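Green, and Other Decisions I Have Made While Tired

03/04/2024

I have now spent 266 dollars on paint samples. I know this because I keep the receipts in a coffee can, and last night I tipped out the can and added them up, which I do not recommend as a way to spend an evening. The room I'm painting is the back bedroom. It is small. A full coat of anything would have cost less than what I've spent on finding out which anything.

The trouble began in February, when the store on Kuvville Road stopped carrying the white I've used on every wall since I moved in. It was a fine white. It asked nothing of me. The man at the counter offered me nine others, each with a name like a minor saint, and I came home with a green.

I should say that I'm not a green person. I grew up in a house with one green room, the dining room, and all the arguments happened in there. My mother said it was because that was the room with the chairs. My brother and I blamed the walls.

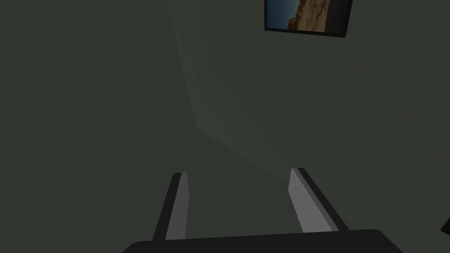
Murky end of the green range, with a corner of somebody's framed picture.

What happens when you start caring about green is that you see it everywhere and have opinions. The dentist has a green. The dentist's green is wrong. My bank repainted over the winter and I stood in line looking at the trim and forgot what I'd come in for (checks, it was checks, I had to go back).

I also learned that every green is secretly another color. You put it on the wall and by lunch it's gray, and when the lamps go on it's the inside of an avocado. I painted squares in four places and then moved the bookcase to cover the worst one, so the bookcase is now in front of the outlet, so the lamp is in the hall. The hall has never looked better.

Perrine Leblanc, my neighbor on the uphill side, came over to look at the squares. Perrine has painted every room in her house at least twice and talks about it the way other people talk about their knees. She stood there with her coffee for a long time. Then she asked if I'd thought about doing more than one. Dark on one side, paler on the other, and something in between at the end.

I had not thought about that. I had thought about lying down.
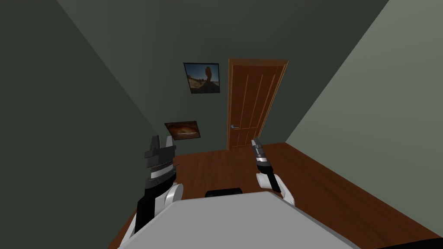

Three greens, more or less, and a brown door holding them together.

Her argument was that a small room is going to look small whatever you do, so you may as well let it look like something. I have read the opposite in at least two magazines. One said dark walls make a room shrink and the other said they make the walls disappear, and I'd like to put those two writers in my back bedroom and close the door and see who comes out.

So I ordered again, this time by mail from a place called Birnum, which sells paint in pouches like baby food. Number 256 is a gray green. Number 257 is also a gray green. I have had both on the wall side by side and I couldn't tell you which was which without the pencil marks, and then I painted over the pencil marks. I wrote to the company to ask what the difference was. A very polite person wrote back to say that 257 was "a little more sociable."

I've been thinking about that for nine days.

Then there's the wood. I'd been treating the paint as the whole question, and Ruan Zwane, who I used to work with and who refinishes furniture now, told me over the phone that I was going at it backward. You can change a wall in an afternoon, he said. The wood is what you're stuck with, so look at the wood first. He asked what color my door was and I said brown. There was a silence. He asked what kind of brown.

I went and looked. I have lived with that door for eleven years and I could not have picked it out of a lineup. It's an orange kind of brown, it turns out to be the loudest thing in the room, and it has a dent at shin height I'd like to blame on the previous owner.
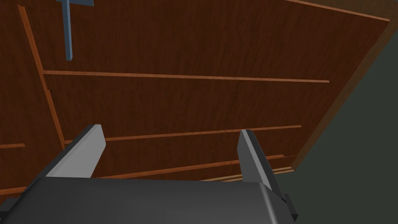 Reddish brown, lots of grain, lighter strips across it. Ruan would have a word for this brown.

Red and orange woods like green, according to Ruan, for reasons to do with a color wheel that he described to me at length while I made a sandwich. The green makes the wood look richer and the wood makes the green look as if you meant it. This is the first advice I've had that didn't involve buying anything, and I was so grateful I nearly missed that he then quoted me a price for doing the door.

The price was reasonable. I said I'd think. I've been saying I'll think since the winter, and Ruan has been in enough people's houses to know what that means. He sent me a can of wax instead, with a note that said START WITH THIS, and I waxed the door on a rainy afternoon with the radio on. It took two hours and I'd do it again. I can't say that for a single other part of this project.
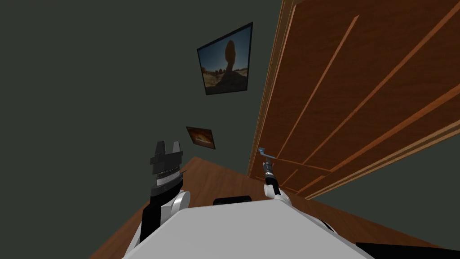
The decision, then, if you can call it that. The dark one goes on the left-hand wall, where the bed is, on the theory that I have my eyes shut for most of the time I'm over there. The pale one goes opposite. For the end wall, I'm using whichever of the two Birnum pouches has more left in it, and I'm not going to check the number.

I still have to do the edges. Perrine doesn't use tape. She says tape is for people who don't trust themselves, and I said yes, that's me, that's exactly who I am, and went out and bought three rolls. The bookcase goes back on its own wall this weekend. The lamp can stay in the hall.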